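Avia Two-Finger Gripper for Household and Light Shop Work
Home > Equipment > Grippers > Avia

Sold by Grornetdale
Price: 2,805 (gripper, wrist camera, cable set)
Availability: next batch February
Delivery: to the door or to a workshop address

Overview

The Avia is a two-finger gripper for small robot arms. It is meant for people who want to find out which everyday chores a machine can take on, at home or on a shop floor, and who would like to do so without buying a full industrial cell. It bolts to the wrist plate of most light arms. The Dumitrescu adapter ring is sold separately for older models.

The fingers open and close together and can be swapped by hand. A small camera at the wrist looks out between them, so the operator sees more or less what the gripper is about to touch.

What it can do today

Picking up single items from a clear floor or bench is dependable once the arm has been set up. So is moving boxes and tubs from one shelf to another, provided the shelf heights don't change. Wiping a flat surface works well with the pad fingers fitted.

Cloth is slower. A tea towel laid flat can be folded, but a tea towel dropped in a heap may take several tries to find a corner. Plan on 16 minutes for a small basket of towels, and stay nearby.

Sheeting, bin liners and dust covers are harder again. Thin plastic slides, bunches up and throws back light, and furniture legs standing on it hold it down in places the arm has no way of knowing about in advance. Liv Westerberg, who runs our test room, rates floor sheeting as "possible with supervision" and we have kept her wording in the chart that comes with the gripper.
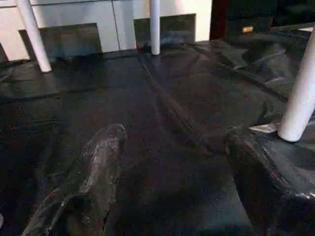 Can a robot clear up a dust sheet by itself yet?

Only in simple cases. With the furniture moved off and good light, the Avia can grip an edge and draw the sheet in. With furniture still standing on it, a person should lift the legs clear first and take over if the sheet catches.

Shop-floor use

Flavovora, a small packing firm, has run three units since last year on tray loading and end-of-shift tidying. Iker Campos, their floor manager, reports that tray loading now runs unattended but tidying does not - someone still walks round afterwards for straps and film. We think that is a fair picture of where things stand.

Specification

Fingers: two, tapered, replaceable
Grip modes: 9
Camera: wrist-mounted, colour
Pad fingers: included
Guarantee: 3 years, fingers excluded

Care

Fingers are a wearing part. Scuffs and scratches don't affect grip, but replace a finger if the tip is split. Clean with a damp cloth. Don't use solvent on the camera cover.

Not suitable for

Hot pans, knives, glassware, live animals, or work on stairs.

Questions before ordering

Sales: Araceli Tapia
Set-up and repairs: Aslak Engebretsen
Trial loans for schools and colleges: Precious Tan

Related items: Dumitrescu adapter ring / Spare finger pair / Pad finger set / Bench clamp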